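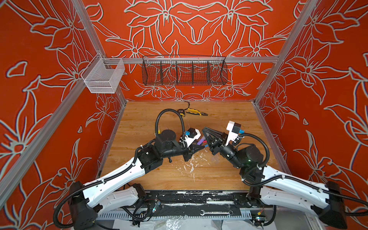
Re: second cell, what to order and when

The quote from Bometti for the second two-arm cell is in, and I want the order settled before the July cutoff. I priced it against the present cell as it stands. The extrusion frame, the wire baskets and the wood-grain top are cheap and can be copied. Both grippers carry their own camera, so the line for camera mounts has to read four across two cells, plus spares.

> On the list earlier, Trastwood purchasing wrote:
>
> > Can you split the request into what is needed on day one and what can wait? Also, why are there 5 sets of gripper fingers on a quote for one cell? We have 712 left in the small parts line until the new budget opens.

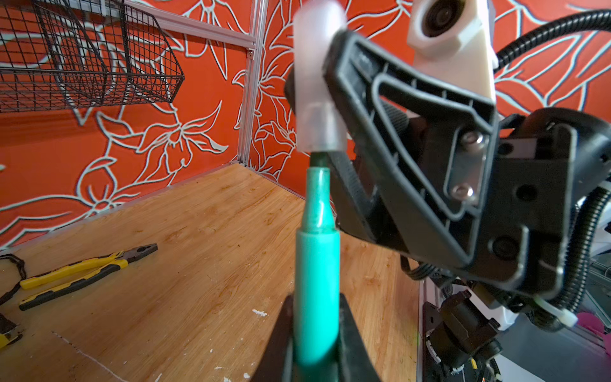 Day one is two arms, two grippers with mounts, the frame, the power supply and the controller. Everything else can wait, with one exception below.

On the fingers: one set per gripper is in use, so two sets go on the new cell at delivery. The other three are shelf stock for both cells. Marker capping is a two-handed job with a narrow target, and I don't want a cell down while a set is on order. Bometti quotes 7 weeks for fingers ordered separately. If three is too many, cut it to two, but not to zero.

The exception is cable conduit and ties. Cetow sells them by the box and the price is small enough to fit in the small parts line. Please put that through now. 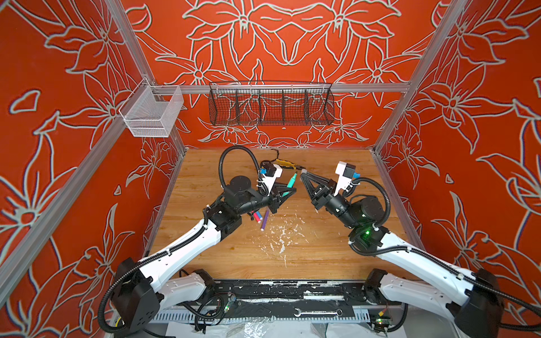
Falcão also sent a price for the frame alone, cut and drilled. It is lower than the Bometti frame but excludes brackets and freight. I have asked for a revised figure with both included. Until it comes, carry the Bometti number in the plan.

Open items:

- Revised frame price from Falcão
- Whether the 4 mounts are printed here or bought
- Floor space and a separate circuit for the second cell
- Service contract: one for both cells, or one each

Replies to the list, please, so purchasing sees them.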